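Folding knitwear

Folding is the usual way of storing sweaters, cardigans and other knitted garments. Woven clothes such as shirts and jackets keep their shape on a hanger, but a knitted fabric is made of loops that stretch under the weight of the garment. A heavy sweater left on a hanger for a season tends to lengthen in the body and to form raised points at the shoulders. Folded and laid flat, it puts little strain on any one part.

Surface

A fold needs a flat area wider than the garment with its sleeves out. Tables are used in stores and laundries. At home the most common surface is a made or half-made bed, which is low, soft and large enough for an adult sweater. The slight grip of a cotton sheet also keeps the knit from sliding while the sleeves are turned in. The drawback is that a mattress gives under the hand, so creases cannot be pressed out as firmly as on a table.

Light-colored bedding can pick up fuzz from dark or brushed yarns. Some people fold on a towel or a spare pillowcase for this reason.

Basic methods

In the rectangle fold, the garment is laid face down and smoothed from the center outward. One side is brought in toward the middle, with its sleeve turned back down along the body, and the other side follows. The lower half is then brought up to the neckline. Turned over, the sweater shows its front and neck, the arrangement preferred in stores.

In the thirds fold, the body is folded twice in place of once. The result is shorter and thicker and suits drawers.

Rolling is used mostly for travel. It works well with fine knits, but thick ones spring open unless they are held by a band or packed tightly. 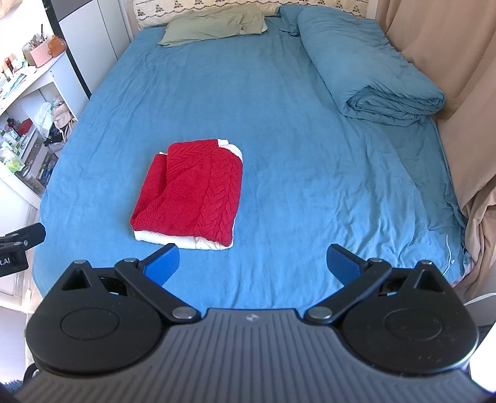

Cable knits and other raised patterns take more room than plain stockinette. The crossed stitches of a cable form a ridge, and when two ridges lie on top of each other the stack leans. Folding so that the cables run along the length of the bundle keeps it more even. Ribbed sections pull inward and should be left relaxed, never stretched to match the width of the rest.

Layered garments

A knitted garment may be folded together with another piece, such as an undershirt or a lining. The inner piece is smoothed first and the outer one is closed over it. Sets of this kind are common in children's clothing and in costume storage, where pieces worn together are kept together. The edges seldom line up exactly, as the two fabrics differ in stretch. For long storage the pieces are better separated, particularly if only one of them is wool.

Storage

Folded knits are kept on shelves, in drawers or in lidded boxes. Heavy pieces go at the bottom. The pile should be low enough that a sweater can be taken out without pulling at the ones above it. A sweater weighing 600 grams can leave a visible line in a fine cardigan beneath it if the two are left undisturbed for several months.

Garments should be clean and fully dry before they are put away, as clothes moths are drawn to wool that carries sweat or food stains. Winter knits are often packed away after March in temperate parts of the Northern Hemisphere. Refolding them once during the summer, along different lines, reduces permanent creasing and gives a chance to check for holes.

Removing fold lines

Most creases drop out after a garment has been worn for an hour or left flat overnight. Steam held a short distance from the surface speeds this up. Direct pressing flattens cables and brushed finishes and is generally avoided on both.

See also: Blocking (knitting); Clothes hanger; Linen closet; Clothes moth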